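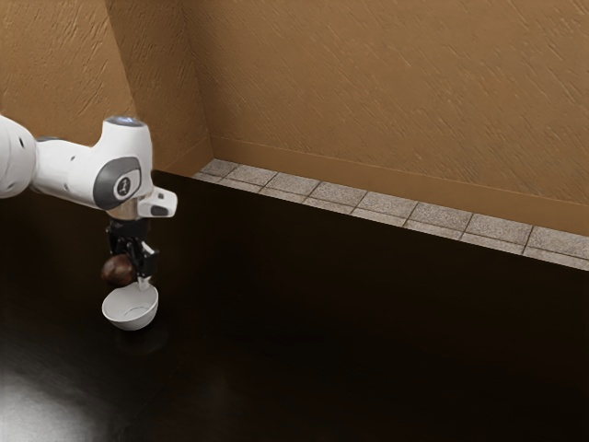 Can a small shop try out a robot arm job before it owns a robot arm?

With the Trisia package from Mondance, a shop can get most of the way there. You build the job on a computer, run it as many times as you like, and send the finished program to an arm later, if you decide to buy or rent one.

Home | News | Reviews | Members | Back Issues | Contact

Search this site Enter keywords Go

Product review: Trisia simulation package
By Floarea Onu
11/09/2020

Several members wrote in after the October issue to ask about software for testing pick-and-place work. Most of them run small food or packing lines, and none had an arm on the floor yet. Mondance gave us a standard license for Trisia and left us alone with it. We paid for the add-ons ourselves. What follows is what we found in the time we had.

What you get

Trisia is a desktop program. It comes with a library of arms, grippers and household or shop objects, plus a set of rooms to put them in. The base license is $349 for a year and covers one computer. The gripper add-on, which you will almost certainly want, is another $200. The full bundle for a training room, with licenses for 11 computers and a year of phone support, is $2576. There is no free version. There is a trial, but it will not save your work, and we found that annoying enough that we would skip it and ask for a demonstration instead.

Installation took one evening. The program wants a decent graphics card. On our older office machine it opened and then ran so slowly that we gave up and moved to a newer one. The printed guide says older machines are supported "at reduced quality," and that is a generous way to put it.

The test job

We used the same job we give every package in this series: pick up a small rounded item and put it in a bowl. It sounds easy. The item has no flat sides, so a two-finger gripper has only a little contact on each side, and the bowl has a rim that the fingers can hit on the way down.

Our setup used a white arm with a black two-finger gripper, a brown egg-shaped object and a small white bowl. We left the bowl by itself on a dark, shiny surface and kept the stock room with the tan walls. You can change the room, but there is little reason to do so for a job like this one.

Objects are placed by dragging or by typing in a position. Typing is better. Dragging has a habit of leaving things slightly above the surface, and when you press Run they drop and shift. After we switched to typed positions, that problem went away.

Programming the moves is done with a list of steps. You move the arm where you want it, press Record, and the position is added to the list. Then you set the speed between steps and tell the gripper when to open and close. You can also write the steps as text, and anyone who has used a spreadsheet formula should be able to follow it. We did the whole bowl job with the Record button and edited only two lines by hand.

How it went

Our first runs failed at the pickup. The default grip force is set for boxes, and the object slid out each time the arm began to rise. The force setting is in a second menu under the gripper's own settings, and it took a call to Mondance to find it. Once the force was raised, the object stayed in the grip.

The next trouble was at the bowl. A straight drop from above brought one finger down on the rim. Trisia stopped the run, colored the finger and the bowl red, and told us which step had caused it. This is the best part of the package. On a real arm the same mistake could mean a broken bowl or a bent finger, and you might still have to guess which line was to blame. We turned the gripper, moved the release point toward the middle of the bowl, and ran it again without a stop.

After that we moved the bowl to several other spots to see how much of the program had to be redone. If you record positions in relation to the room, you have to redo nearly all of them. If you record them in relation to the bowl, they move with it. The second way is not the default. We suggest changing that setting before you record anything, and we have told Mondance that it should be the default for new users.

Physics and looks

The objects behave well for the price. Rounded items roll. Light items bounce if you drop them from too high. Soft items are a weak point: a bag of flour acts like a brick, and the bread roll in the library might as well be plaster. If your work is mostly soft goods, the results from this program will not tell you much, and we would wait.

The pictures it makes are clear and the lighting is good. You can see highlights on smooth items, and shiny surfaces reflect what is on them. Reflections use up a lot of computer time, though, and they can be turned off from the View menu while you work. We turned them on only to save stills and short clips.

If you plan to use a camera with your arm, the looks matter more. Trisia has a camera add-on that saves what a camera in the room would see, so that you can test sorting or checking before you buy the hardware. We did not test it and can't say how close it comes to real camera output. Hughes, the parts supplier many members use, stocks the cameras that the add-on is set up for, and their counter staff can tell you which ones fit.

Moving to a real arm

A program made in Trisia can be exported for a fair number of arms. We tried one export, to the Tornix bench arm in our training room. The file loaded the first time. The pickup point was off by a few millimeters, and we had to set it again by hand at the arm. The rest of the moves ran as they had on the screen, at half speed with someone's hand on the stop button.

Expect to do that kind of touch-up. The program assumes the table is level and exactly where you said it is, and few tables are. Mondance sells a setup visit in which a technician measures your bench and enters the numbers for you. A careful person with a good steel rule can do the same in an afternoon.

Do not skip the slow first run. The program knows only about the objects you have put in the room. A shelf or a hose that exists in your shop and is missing from the file will get hit.

Help and training

Phone support was good. We called three times and got a person each time within a few minutes. The person who found the grip force menu for us stayed on the line until the run worked. Email was slower, with replies the next working day.

The printed guide is thin and was clearly written for an earlier version. Some of the menu names in it no longer match. The built-in lessons are better, and the one called "Pick, Move, Place" covers almost all of what we used. It runs for under an hour. New users should do it before they open the guide.

What we liked

The collision warnings are clear and name the step at fault. The Record button is easy to learn. Exported files load without fuss on the arm we tried. Support staff know the product.

What we didn't like

Grip force is hidden in a second menu. New projects record positions in relation to the room. The gripper add-on should be part of the base price, given how little you can do without it. Soft objects are not believable. The trial version does not save.

Who should buy it

A shop that is thinking about an arm and handles firm, regular items would get its money's worth from the base license and the gripper add-on. You will learn whether the job can be done, how far the arm has to reach, and whether the gripper you have in mind can hold the item. You will also learn a good deal about how your bench ought to be laid out, and we moved ours after a week with the program.

A shop that already owns an arm has less reason to buy. It would still help if you change jobs often and can't spare the arm for testing.

Schools and training rooms should look at the bundle. The per-computer cost is much lower, and the lessons suit a class. Ask for the newer guide, which Mondance says is being printed now.

If the item you handle is soft, wet or different in shape every time, hold off.

Members can use our licensed copy in the training room during open hours. Bring the measurements of the item you want to test and of whatever it has to go into. A sketch of the bench is useful too. Sign-up is at the front desk, and each slot is two hours. We can save your file to a drive so that you can pick it up again at your next slot.

The next review in this series will cover grippers for bottles and jars. If you have one in daily use and would let us come and watch it work, please write to the newsletter desk.

Recent items

Grippers with two fingers or three: what members use
Tornix bench arm, one year on
Open hours for the training room
Letters: lighting for camera checks
How to measure a bench before an arm goes in
Hughes parts counter: new pickup times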